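Is a refurbished office chair worth it, or am I paying for a wipe-down?

Posted by Asabe Osagie
2018-04-02

My old desk chair finally gave up and I've been looking at refurbished ones from a local outfit called Unmont. They want $200 for a chair they say sold for a lot more new. The listing says "fully reconditioned to factory standard," but when I called, the guy couldn't tell me which factory or what standard. He did tell me it had a new gas cylinder. Maybe. I'm not handy and I don't know what I'd be checking if I went to look at it. Has anyone bought one of these and been glad a year later? I sit a good eight hours a day, so I don't want something that sinks every time I lean over to get my coffee.

Drita Nikolaidis
Joined May

I got mine from Uvus and it's great, love it. You should get one with a headrest.

Paula Hodoroagă
2,367 posts

"Reconditioned" means whatever the seller wants it to mean. I've seen shops use it for new foam and a new cylinder, and I've seen it used for a damp rag and a sticker. Ask for an itemized list of what was replaced. If they won't write it on the receipt, price it as a plain used chair.

Go in person and turn the thing over. Sellers clean the parts you look at from standing height and skip the rest, so the underside will tell you more than the seat fabric does.
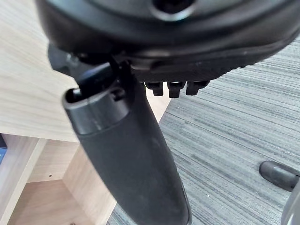
Adjustment handle under a black office chair seat.

Work every lever through its full travel. Raise it all the way, sit down hard, and stay there for 13 minutes by the clock while you argue about the price. A worn cylinder will often start dropping in that time. Then lean back and rock side to side. Clunking means a loose mechanism, and I wouldn't trust a promise to "tighten it up before delivery."

As for the warranty, get the length in writing and find out who pays for shipping. A 2-year warranty is not much use if you have to box up a whole chair at your own expense.

Bukola Abubakar

Agree with most of that, but I'd put $200 down as too high unless they name the model. Look up what replacement cylinders and casters cost for it first. Mine came from an office clearance through Babalola for a lot less, no warranty, arms a bit scratched. The seat foam is flatter than I'd like and I ended up adding a cushion.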